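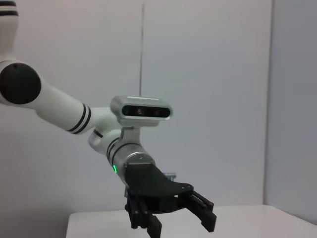 Roboterarm mit Zweifingergreifer über einer weißen Tischplatte

Das Akkreditierungsgesetz von Ilto (amtlich Gesetz über den Zugang der Presse zu den Sitzungen der Landesversammlung, kurz PZG) regelt, welche Berichterstatter das Parlamentsgebäude in Hikgate betreten, an Sitzungen teilnehmen und dort Ton- und Bildaufnahmen anfertigen dürfen. Es wurde im November 2024 verabschiedet und löste die bis dahin geltende Hausordnung ab, in der die Zulassung von Journalisten allein dem Präsidium überlassen war.

Vorgeschichte

Bis zum Inkrafttreten des Gesetzes vergab das Präsidium der Landesversammlung Jahresausweise an Redaktionen. Kriterien waren nicht veröffentlicht, Ablehnungen wurden mündlich mitgeteilt und nicht begründet. Freie Journalisten erhielten in der Regel nur Tageskarten, die am Eingang beantragt werden mussten und nicht zum Betreten der Pressetribüne berechtigten.

Auslöser der Neuregelung war der Fall der Korrespondentin Yamila Pereyra, die für die Wochenzeitung Birhane über die Haushaltsberatungen schrieb. Ihr Ausweis wurde während der laufenden Sitzungsperiode eingezogen, nachdem sie aus einem nicht öffentlichen Entwurf zitiert hatte. Das Verwaltungsgericht in Hikgate erklärte den Entzug für rechtswidrig. Eine Hausordnung, so das Gericht, sei keine ausreichende Grundlage für einen dauerhaften Ausschluss von der Berichterstattung. Die Landesversammlung verzichtete auf Rechtsmittel.

Gesetzgebungsverfahren

Den ersten Entwurf brachte der Abgeordnete Halfdan Hafstein ein. Er sah einen Rechtsanspruch auf Zulassung vor, knüpfte diesen aber an einen festen Redaktionsvertrag. Gegen diese Bedingung wandten sich vor allem kleinere Verlage und die Nachrichtenagentur Trirach, deren Parlamentsberichte überwiegend von freien Mitarbeitern stammen. Die Abgeordnete Malou Þórarinsdóttir legte daraufhin einen Gegenentwurf vor, der jede regelmäßige journalistische Tätigkeit genügen ließ.

Der schließlich angenommene Text folgt in diesem Punkt dem Gegenentwurf, übernimmt aus der Vorlage Hafsteins jedoch die Bestimmungen zu Bildaufnahmen. In der Schlussabstimmung stimmten 37 Abgeordnete dafür und 15 dagegen. Poul Bach, der als Präsident der Versammlung die Sitzung leitete, nahm an der Abstimmung nicht teil.
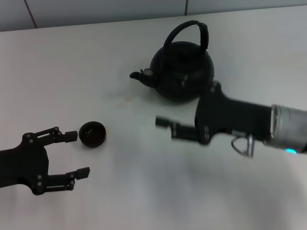
Jahrgang 15, Heft 2, S. 468

Inhalt

Nach § 2 hat Anspruch auf einen Jahresausweis, wer regelmäßig für ein Presseerzeugnis, einen Rundfunksender, eine Agentur oder ein redaktionell betreutes Onlineangebot arbeitet. Der Nachweis kann durch veröffentlichte Beiträge oder durch die Bestätigung einer Redaktion geführt werden. Staatsangehörigkeit und Wohnsitz spielen keine Rolle.

Der Entzug eines Ausweises ist nur bei erheblicher Störung einer Sitzung oder bei falschen Angaben im Antrag zulässig. Er muss schriftlich begründet werden und wird erst nach Anhörung des Betroffenen wirksam. Die Veröffentlichung vertraulicher Unterlagen ist ausdrücklich kein Entzugsgrund -- die Strafbarkeit der Weitergabe durch Amtsträger bleibt davon unberührt.

Ton- und Bildaufnahmen sind in öffentlichen Plenarsitzungen ohne gesonderte Genehmigung erlaubt. Nahaufnahmen von Schriftstücken auf den Plätzen der Abgeordneten sind untersagt. Für Ausschusssitzungen entscheidet der jeweilige Vorsitz.

Kritik

Der Medienrechtler Villads Stougaard bezeichnete das Gesetz als Fortschritt gegenüber der früheren Praxis, bemängelte aber die unbestimmte Formulierung der »erheblichen Störung«. Auch fehle eine Frist, innerhalb derer über einen Antrag zu entscheiden sei. Die Redaktion von Birhane kritisierte die Regelung für Ausschusssitzungen, da ein großer Teil der Sacharbeit dort stattfinde und die Zulassung von Kameras weiterhin vom Wohlwollen einzelner Abgeordneter abhänge.

Das Präsidium erließ im Dezember eine Ausführungsbestimmung, nach der Ablehnungen in einem öffentlich einsehbaren Register verzeichnet werden. Die Namen der Antragsteller erscheinen darin nur mit deren Zustimmung.

Siehe auch

Landesversammlung von Ilto
Verwaltungsgericht Hikgate
Trirach (Nachrichtenagentur)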